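Learning French at my age, week whatever it is

So I'm back at it. I quit the Serrano app in a huff last winter (1,496 points and I still couldn't order a sandwich) and signed up for the evening class in Giddale instead. It's 16 of us in a room with one good heater. Everyone has a reason for being there. Mine is a trip in August that I booked before I could conjugate anything.
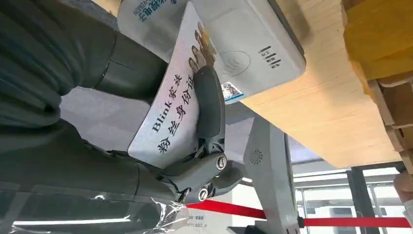

Blink fan ID card.

The thing I wish I'd done sooner is learn whole phrases. Single words just rattle around in my head like loose change. I've got more than 300 flashcards in a shoebox and I reckon I could use a dozen of them in a sentence -- and half of those are cheeses! Songs work heaps better. I had one chorus stuck in my head from Giddale to the shops and now I'll never forget the subjunctive of "être". 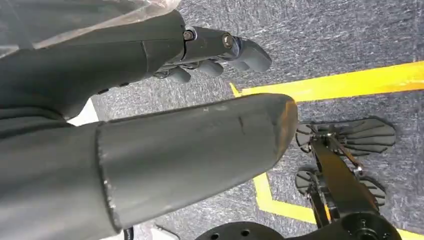 Tirberg left a comment on my last post: I did the same with songs, but read the lyrics out loud first, slowly, or you'll learn the singer's mumbling along with the words.

Fair point, and I've been doing it in the car ever since. My mumbling is now entirely my own.

Listening is still the hard bit. I do ten minutes of radio at breakfast and catch the weather, the time and sometimes a swear word.

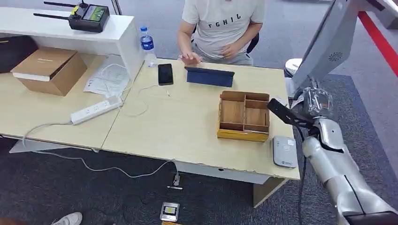 What I'm trying next

One short diary entry a night, no dictionary. Spelling can wait.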